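The Orange Ones

Celeste Azevedo set her alarm for five and was up before it rang. She had told her daughter she would take care of the bottles herself, and she meant to get to them before the heat came up in the back room.

The shop was called Villance and had been for longer than she had owned it. It sold soaps, hand creams, bath oil and, since the winter, a line in orange bottles that Nuno Mendes had talked her into. Nuno drove a van for Faltis and believed in everything he carried. He had put one on her counter and turned it so the label faced her.

"Smell it," he said.

She took the cap off and smelled it. It smelled like the peel of something.

"People will want that," Nuno said.

People had not wanted it. In April she still had most of the first delivery on the low shelf by the door, and a second delivery had come anyway, because she had signed for two and not read the second page.

She carried the first carton to the table and cut the tape with the kitchen knife. The invoice lay on top, dated April 24, 2025, for 64 bottles. She put it under the stapler. Then she rolled the mat out flat and pressed down the corners, which always curled.

The order she was filling was for Judite Meireles, who ran a guesthouse up the valley with 15 rooms. Judite had come in for lamp oil the week before and stood a long time at the low shelf with her bag on her arm.

"What are these?"

"For the bath," Celeste said.

"Are they any good?"

Celeste thought about it. Her mother had kept the shop on the rule that you never ran down your own stock, and never praised it either. "I use one at home," she said. It was true. She had to do something with them.

Judite bought one and took it away. Four days later she phoned and asked for one in every room, and a few over, and could they be there before the Easter people were all gone and the May people came.

So now there was the packing. Each bottle had to be wiped, checked around the cap and set down with the label where you could see it. Celeste had a way of doing it. She stood them up in a slanting row and looked at them all at once, and then laid each one down on its side for a minute to see if anything came out. Custódio Esteves, who had the hardware store next door, had watched her do this through the window once and come in to ask what she was waiting for.

"To see if they leak," she said.

"Tip them upside down."

"Then they all leak."

He went back to his store. He came again at seven that morning with bread, and she gave him a cloth and a stool.

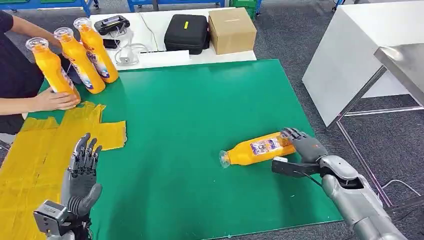 "How long do you leave it lying there?" he asked.

"Until I've done the next one."

He nodded. He was a careful man with his hands and slow with them, and after a while she stopped checking what he had wiped. They worked without the radio. Now and then a truck went by and the glass in the door hummed.

"Did you hear about Antunes?" Custódio said.

"What about it?"

"They're closing the one by the station. It's going to be a gym. Fitex, or some name like that."

Celeste had worked at Antunes for two summers when she was a girl, weighing out nails and birdseed. She remembered the scale, and the paper bags that hung on a string, and the drawer you had to lift before you pulled. She asked if they were selling the fittings.

"I would think so. Do you want something?"

"The scale," she said. Then she said, "No. Where would I put it?"

He picked up another bottle and turned it over in the cloth. He said he could go and ask. It was no trouble. He had to go down there for hinges.

She didn't answer right away. There was a bottle lying on the mat with a bead of something at the edge of the cap, and she touched it with her finger and smelled it. Peel. She unscrewed the cap, wiped the thread, screwed it back on hard and put the bottle on its side again.

"What would they want for it?" she said.

"I'll ask."

Yanti Ngui came at half past nine with the boxes. She was nineteen and worked mornings for Judite, and she had driven down in the guesthouse car with the seats folded. The boxes were flat and had to be made up. She sat on the floor to do it, quickly, with her knees against the wall.

"She wants to know if you have more," Yanti said. "After these."

"More than these?"

"She gave a bottle to her sister. Her sister has a place too, on the coast."

Celeste looked at the low shelf by the door and then at the cartons still taped up under the table. She had been going to phone Nuno that week. She had worked out what she would say to him about the second page, and had even said it aloud once, in the kitchen, and been pleased with how it sounded.

"I have some," she said.

"She'll call you."

They packed until the first two boxes were full, with paper pushed down between the bottles so they wouldn't knock. Custódio wrote GLASSWARE on the side of one because it was the only word he trusted drivers to read, and Yanti told him that she was the driver. He wrote it on the other one too.

The bill came to 196 and Yanti had it in an envelope, counted out already. Celeste put it in the drawer and wrote a receipt. She walked out to the car behind the two of them and held the back open while they slid the boxes in.

"Drive slow over the bridge," Custódio said.

"I always do," said Yanti, and she pulled out without looking.

He went next door to open up. He was two hours late and there was a man on the step waiting for paint. Celeste went in and took the bottle that had been lying on the mat. She ran her thumb around the cap, and it was dry. She stood it in the row with its label to the front and reached down for the next carton.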